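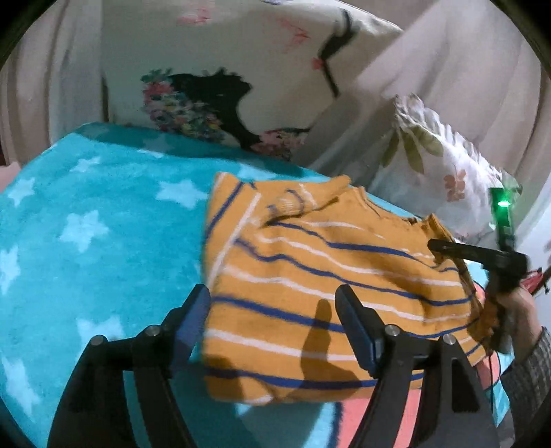
Speaker notes – Vidgate gripper kit, review talk

Slide 1. Good morning, thanks for having me back. I'm talking about the Vidgate kit, the pair of hand-held grippers and the service that goes with them, where you do the chores and they turn your chores into training for a robot arm. I've had the kit on loan and I've read the contract twice. The brochure leads with laundry, so I'm going to lead with laundry. Look at the striped shirt. Two tools on it, one of them in somebody's fist with a green light glowing on top, and the collar is still a crumpled ridge. Keep that shirt up for a minute, I come back to it. (Leave slide up. Don't rush.)

Slide 2. What you get in the box. Two grippers, chargers, a case, a login. Setup guide is 17 pages and most of it is about the login. Stelios Galanis from the Vidgate sales side was kind enough to answer my emails and he has seen these slides. He disagrees with slide 5. He may be in the room, so say hello if he is.

Slide 3. The claim. Word for word from the sales sheet: "Capture household skill at the speed of household life." Pause here. Ask who folds laundry. Ask who folds it holding a pair of barbecue tongs. That usually gets a laugh, and then I want to be fair and say that the tongs are the whole idea. If the robot is going to have two stiff fingers, then a recording made with two stiff fingers is worth more to it than a recording made with ten soft ones. I buy that part. I bought it before I opened the case.

What I don't buy is the word speed. I folded one basket by hand and the same basket with the kit. By hand, 9 minutes. I gave up timing the other one when the tea went cold.

Slide 4. Back to the shirt. Stripes are handy for this talk, you can see what the cloth is doing. They run straight enough and then they bend wherever it folds. There's a loose corner hanging down on the right. A finger pad presses on what it presses on, and the rest of the shirt does as it likes. Anyone who has tried to get a fitted sheet into a cupboard knows this already. Rigid things are a solved sort of problem, more or less. A mug stays a mug. Cloth is a new shape every time you touch it, and the price list charges the same for both.

(If someone asks about towels: yes, towels are easier. Yes, that's why every demo you've seen is towels.)

Slide 5. The one Stelios doesn't like. The service plan is sold in blocks of 600 recordings. Vidgate decides which ones are usable. You pay for the block either way. I asked what gets a recording thrown out and was sent a list: tool out of view, poor light, hand covering the work, "insufficient task clarity". The first three I can do something about. The last one is whatever they want it to be on the day. I sent in a batch from our trial house and asked for the reasons in writing. I got a percentage and a smiley face.

His reply, and I promised to read it out: the reasons are being added to the customer page and should be there by June. Fine. I'll believe it when I can click on it.

Slide 6. Comfort. Floarea Dobre and Kourosh Mousavi did most of the recording for us and they don't agree with each other, so both get a line. Floarea found it tiring in the wrist after the first half hour and wanted a strap. Kourosh has big hands and no complaints, apart from the trigger being stiff on one of the pair. Both of them hated sleeves. Buttons we stopped trying.

Two people working one garment between them was smoother than one person with both tools. It also doubles the wages. The sales sheet is silent on wages all the way through.

Slide 7. Compared with what? Rirance will rent you a similar pair with no service plan at all. You get raw files and good luck to you. Orimley does the reverse: they send their own people to your site and you never hold a gripper. I haven't tried Orimley and won't pretend to have a view. Rirance I used last year at Panganiban, and the files were a mess, but they were our mess and we could sort through them. Total cost came out lower. I know that isn't a popular thing to say when the other one has a nicer case.

(Skip this slide if we're running behind. Sofia will wave.)

Slide 8. Would I buy it. For a group that already has an arm with matching fingers, and does cups and boxes and drawers, probably yes, on the smallest plan. For laundry, no. I'd want to see one of their own robots fold a shirt it hasn't met before, on a soft bed with a fuzzy blanket under it, with no cut in the video. I've asked for that twice. I've been sent the towel video twice.

For anyone who signs anyway: get the rejection reasons put in the contract, get the recordings back in a format you can open without their login, and ask for the second trigger to be checked before it ships.

Slide 9. Questions. Likely ones – who owns footage shot in a private bedroom (read out clause 1132 from the terms, slowly, and yes that's really how they number them), is there a left-handed one (no), what did I pay (nothing, it was a loan, it goes back after this). Thank Thodoris Koutsoukos for the trial house and Sofia Mitsotakis-Vlachou for chairing. Leave the clicker on the lectern this time.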